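Vividdale Repair Room Gets Its Tools Back in Order, Mostly

3 min read

2026-10-14 | By Marion Mowat

The Vividdale Repair Room reopened its small electronics bench last night after a two-week break, and the first thing anyone repaired was the storage.

Regulars will remember the old system. It was a cookie tin. Into the tin went every screwdriver, pick, spudger and pair of tweezers the place had been given since it opened over the old Dirnon shoe store, and out of the tin, after a good deal of rattling, came something close to what you wanted. People bled on it now and then. A man trying to reseat a ribbon cable in a hearing aid charger this spring gave up on the tin and used his wife's eyebrow tweezers, which she has since asked to have mentioned in print.

The break was meant for painting. The painting took a weekend. The rest of the time went to a discussion of where small tools ought to live, a subject on which the people who fix things in Vividdale hold views they would never bother to have about, say, the school budget. One camp wanted a pegboard with outlines drawn on it. Another wanted drawers. A third, made up of one person, wanted the tin left alone and was prepared to take it home if necessary.

The tool roll won, largely on price. The room had $400 to spend on the bench, left over from the June yard sale, and a decent pegboard with all its hooks would have eaten almost half of it. Rolls are cheap. They also close up and go in a cupboard, and the bench has to be cleared by nine for the quilters on Thursdays, who do not care to find a spudger in the batting.

So the tweezers now share a roll with one prying tool, black cloth with an orange woven edge and an orange elastic strap to hold everything upright. Each pair goes in point down with a clear cap over its tips. The caps were the subject of a second, shorter discussion. They are small, they are see-through, and they roll. The bench rule is that a cap comes off over the tray and stays in the tray, and by the end of the first evening two of them had been found in the cuff of somebody's pants.

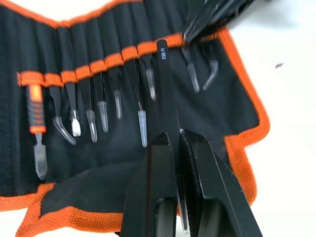
The bigger question is whether anyone will put things back in the right order. The tweezers look very much alike at a glance, and a person who wants a curved tip does not want to pull out three straight ones to find it. A card showing the order has been typed up and taped inside the cupboard door, where it can be read by anyone who has already put the roll away.

There was a proposal to mark the slots with dots of nail polish. It was carried, then put off, when it was learned that the only nail polish on hand was black.

As for the work itself, last night's bench took in a kitchen radio, a handheld game with a sticky button, two pairs of earbuds and a Xaba alarm clock that goes off at ten past four and will not be talked out of it. The radio went home playing. The game went home with its button freed and a raisin in a separate envelope. The earbuds are waiting on parts. The clock is still on the shelf at press time and presumably made itself known this morning.

Most of what comes to the bench is like that: small, cheap to buy new and annoying to throw out. Since the bench started, 116 items have been logged in the green notebook, and the notebook is generous about what counts as a finish. "Works if held" appears more than once. So does "owner says fine."

The tin, for the record, has not gone far. It sits at the end of the bench and holds screws that came out of something and were not needed to put it back together. There are a good many of these. Anyone missing a screw from a repair done since spring is welcome to come and look through them, and should plan on staying a while.

Bench night is Tuesday from 6 to 9 p.m., upstairs, and the door sticks, so push. Bring the charger if the thing has one. Bring the batteries too, even if you are sure they are good. There is no charge, though the jar by the kettle is not there for decoration, and a second roll for the screwdrivers will have to come out of it. A supplier in Gratska has quoted a price for one with wider slots, and the bench would like to order before the holidays, when people begin turning up with toys.

The pegboard camp has asked that the matter be reopened in the new year. The drawer camp has said it will wait and see. The man with the tin was at the bench last night and borrowed a pair of tweezers from the new roll. He returned them to the wrong slot.

Contact the newsroom: use the form at the front desk or leave a note in the box | © 2026 Vividdale Weekly | Back to top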